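**Ticket:** sidewalk policy, success rate on the Torar routes
**Opened by:** Hsiu-ying Lu
**Assigned:** Shu-fen Fung
**Status:** reopened, 3 July 2026

**Lu:** The draft says the Givon policy finished 1,000 episodes in the simulated town with a collision rate low enough to call the method "robust to street clutter". I don't believe it yet. The same checkpoint on the Hung map did far worse, and the only change listed is the map. Please say what was counted as a collision.

**Fung:** Anything the physics engine reported as contact with the body. Wheels excluded, or every kerb would count.

**Lu:** Then a wheel dropping off a kerb is a success. So is clipping the base of a lamp post with a wheel. Did you rerun with wheels included?

**Fung:** Reran with 2,135 episodes, wheels included, flat ground contact filtered out. The rate goes up. Still better than the baseline, by less than the draft claims. Log is in the Brirkton folder.

**Lu:** Which seeds?

**Fung:** 5 seeds. The first run used 2.

**Lu:** Two seeds is not a result. Also, the depth-only and colour-only versions score nearly the same, which makes me wonder whether either is using its input much, or whether most routes are a straight run down an open pavement. A policy that just drives forward would do well on those. Add that as a baseline, please, and split the score by straight stretches and crossings. I'd also like the hard shadow edges looked at separately – the colour version may be slowing for shade, and we'd never see it in an average.

**Fung:** Agreed on the split. Views from the town for reference, a pavement stretch and a crossing:

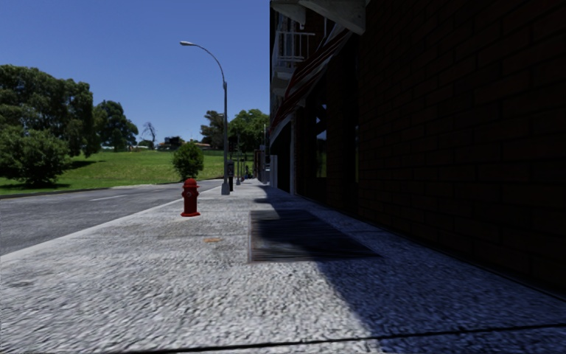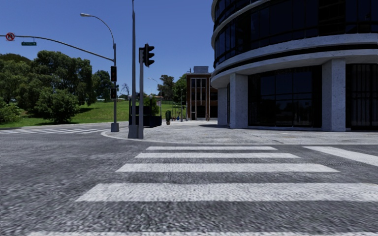
*Source: simulator renders, Torar town map. Credit: S. Fung.*

**Lu:** Thanks. The first is the sort I mean: plenty of width to the left of the shadow, and one hydrant near the kerb. I'm leaving this open until the drive-forward baseline is in. "Robust" comes out of the abstract in the meantime.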